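4.2 Do forks of rhythm game engines keep their players' timing?

Forks of open rhythm game engines usually arrive with a promise that old song files will play as they did before. We were not convinced by this, and the release notes we read gave us little reason to be. Akonton, the community fork of the Akus engine, says in its notes that timing is "unchanged for all practical purposes." No test is cited and no tolerance is given. Bollitz, a smaller fork with one active maintainer, makes no claim at all, which we found easier to work with.

We took 39 song files from the Omoregie pack, all of them written before the split, and replayed a fixed set of recorded inputs through each engine. The set holds 1410 inputs per file. Each file was run with audio sync left at its default value, on the same machine and the same display. Scores were read from the log and never from the results screen, because the two did not always agree in Akus (see 3.4).

Lazăr has argued that input replay hides the errors players care about most, since a recording cannot react to a late note. We think she is partly right. Replay tells us whether the engine judges the same press in the same way. It says nothing of how the game feels in the hand, and reports of "feel" on the Akonton forum are too mixed to settle the matter. Several players who praised the new timing were, by their own posts, still running the old build.
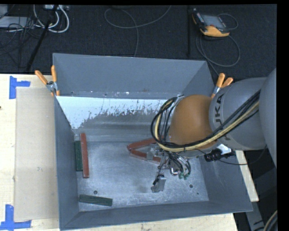

Figure 3. KUKA robot arm reaching over the side of a gray metal bin on a pale wooden tabletop.

The results are less tidy than either camp would like. Files with a single tempo were judged the same way in all three engines. Files with stops or sudden tempo changes were not, and the differences sat close to the stop itself — a press judged as perfect in Akus could drop one grade in Akonton. Bollitz followed Akus more closely, but it refused to load two of the files and gave no error message.

Ó Gríofa suggests that the drift comes from rounding when Akonton reads the tempo list. This may be so. Her patch removed the drift in one file and made it worse in another, and we would want to see it tried on more than the pair she chose before calling the cause known.

We also repeated the runs with the frame limit raised. The forum advice is that a higher limit fixes everything. It did not change a single grade in the Akonton logs, and the files with stops stayed as far from Akus as they were. Whether this holds on older hardware is a question we leave to section 5, where the test machine is weaker and the default sync value is plainly wrong.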